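Subject: Re: [grippers] Rindico hand-helds versus the Doležal pair
From: Kohei Hamada
To: grippers list
Month: June

Hello everyone, and thank you Quentin for asking, as I had been meaning to write this up and kept finding other things to do.

Quentin Delorme wrote:
> We have money for one set of hand-held grippers before the summer
> and I'm torn between the Rindico and the Doležal. On paper the
> Doležal wins (lighter, wider opening) but I'd like to hear from
> somebody who has worn both for a whole morning. Do the marker cubes
> get in the way? And are the cables as much of a nuisance as they
> look? We'd be using them mostly in kitchens and bathrooms, so lots
> of cups, taps and edges.
>
> Quentin

We've had both pairs at Jistthorpe for a while now, the Rindico on loan and the Doležal bought outright, and I've worn each of them far more than is good for my thumbs. I should say that I'm fairly small in the hand, so do take what I say about comfort with a pinch of salt.

The Doležal is lighter, and you do feel it by lunchtime. The trigger is lovely too, a nice long pull, and you can close on a paper cup without crushing it after very little practice. My grumble is with the fingertips, which are a hard, shiny sort of plastic. They're fine on cloth and cardboard but they skate about on glazed china, and I dropped the same mug 13 times in one session with them (it's a very forgiving mug, and I'd put a towel down!). Softer tips are promised, but I've been hearing that since the winter.

The Rindico is heavier and the trigger is stiffer, but the tips hold on to anything, and when the jaws are shut they stay shut. Out of our last batch of 17 recordings with it, we only threw away 2, and both of those were my own fault for starting before the tracking had settled.

As for the cubes, yes, they do get in the way a little, mostly when you reach under something. Open counters are no trouble at all. Basins are the awkward case, as you want to tip your wrist forward to get down inside, and then the cube turns its top away and the headset has to make do with the side faces. I've got into the habit of coming in over the front rim with my elbow high, and letting the other hand stay up on the counter where its marker is easy to find. It looks a bit daft but the tracks come out much cleaner.
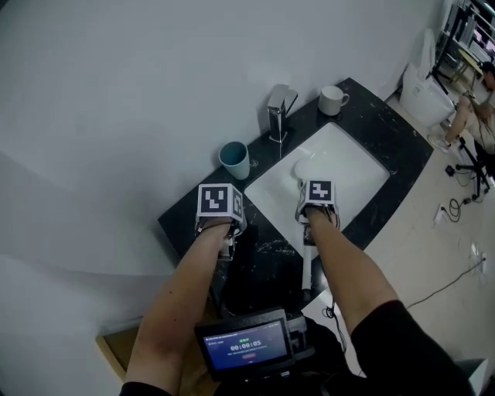 The cables I minded more than I expected to. Whichever pair you buy, do put some thought into where they run before you start, and try a few full reaches with both arms while someone watches the floor for you. We lost a good hour to a plug that kept working itself out whenever I stepped to the right. A long coiled lead is kinder than a straight one, though it has a bit of spring in it and you'll notice the tug on fine work.

So for kitchens and bathrooms I'd go for the Rindico, and I'd say so even with the extra weight. If you were folding laundry all day I might tell you the opposite. The price difference came to 2,000 when we asked, before the spare tips, but do get your own quote, as ours was through Rurnuvwood and they're generous with us.

You'd be very welcome to come over and try both before you decide. Mornings are best, any time after nine, and there's always a kettle on.

All the best,
Kohei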